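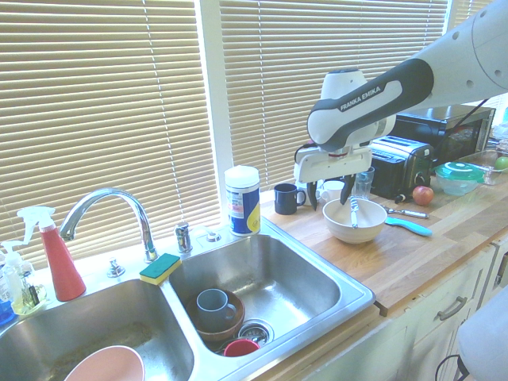
## Adding a contact form to your Mandari site

A small business site needs a way for people to write to you. If you built yours in Mandari, the form takes 30 minutes to set up, and most of that is deciding what to ask.

Before you start, log in as the site owner. Editor accounts can't change mail settings.

1. Open **Pages** and choose the page where the form should go. Most shops use Contact.
2. Click **Add block**, then **Form**. You get name, email and message fields.
3. Delete anything you won't read. Phone number can stay, but make it optional.
4. Set the message limit to 3000 characters. The default is 110, too short for a real question.
5. Under **Send to**, enter an address on your own domain. Free mail accounts often put form mail in the spam folder.
6. Write the confirmation text. Say when you will reply – "by the next working day" is fine if you mean it.
7. Click **Save**, then **Publish**.

### Test it

Open the page on your phone and send yourself a message. If it doesn't arrive, check the spam folder first, then the **Send to** address for typos.

### If you get junk

Turn on **Spam check** in the form settings. It adds a hidden field that visitors don't see. Sites moved over from Larkis have it off, so check this even if you had it on before.

Messages stay in the form inbox for 39 days. Export them from **Form > Inbox > Download** if you want to keep them longer.

*Chrysoula Kouris, updated Nov 18, 2022*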